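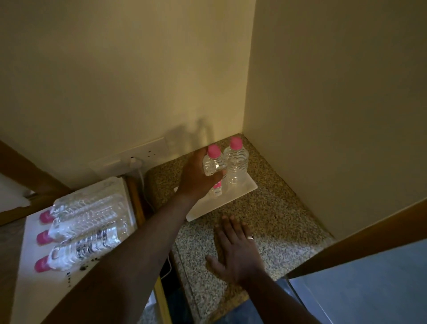 Im Haushalt werde die Maschine noch lange zweite Wahl bleiben, meint Lucienne Besson, jedenfalls solange Kosten und Tempo so weit auseinanderliegen wie derzeit. Andere sehen das lockerer. Der Stand der Technik gibt beiden Seiten etwas.

Haushaltsrobotik (auch Servicerobotik im Wohnbereich) -- Sammelbegriff für Maschinen, die Hausarbeit ganz oder teilweise übernehmen. Abgrenzung zum Haushaltsgerät unscharf. Spülmaschine zählt meist nicht, Saugroboter schon.

Stand der Technik
Saugen, Wischen, Rasenmähen: gelöst, mit Abstrichen bei Teppichkanten und Kabeln. Greifen und Wegräumen: nur teilweise. Eine Wasserflasche von einem Tablett nehmen, für die Hand eine Nebensache, für den Greifer mehrere Probleme auf einmal. Klarer Kunststoff liefert Tiefenkameras schlechte Werte, gerillte Wände geben unter Druck nach, gleiche Flaschen dicht beieinander werden leicht als ein Objekt erkannt. Farbige Deckel helfen, pinke auf weißem Tablett zum Beispiel gut zu trennen. Liegende Flaschen wieder ein eigener Fall, anderer Griffwinkel, Rollgefahr.

Versuche
Im Projekt Flotstead wurden 1569 Greifvorgänge an Getränkeflaschen ausgewertet, davon 195 Fehlgriffe. Häufigste Ursache Verrutschen am Flaschenkörper, danach Anstoßen an der Nachbarflasche. Der Arm von Zerard brauchte im Mittel 41 Sekunden pro Flasche, ein Mensch deutlich weniger. Bretow arbeitet mit weichen Fingern, langsamer aber weniger Bruch. Vergleichbar sind die Zahlen nur bedingt, Licht und Untergrund warenn verschieden. Gesprenkelte Steinplatten z.B. stören die Objekterkennung stärker als einfarbige.

Werkstatt und Lager
Dort weiter. Feste Plätze, gleiche Teile, keine Haustiere. Solís betreibt sieben Zellen zum Umsetzen von Flaschen, Aufsicht durch eine Person pro Schicht. Sobald Ware ungeordnet ankommt, wird wieder von Hand vorsortiert.

Lerndaten
Neuere Systeme lernen aus Aufnahmen menschlicher Hände -- oft aus Kopfhöhe, beide Hände im Bild, auch wenn eine nur aufliegt. Übertragung auf zwei Finger schwierig. Ob die Menge der Daten das ausgleicht, ist umstritten.

Siehe auch: Greifplanung, Saugroboter, Tiefenkamera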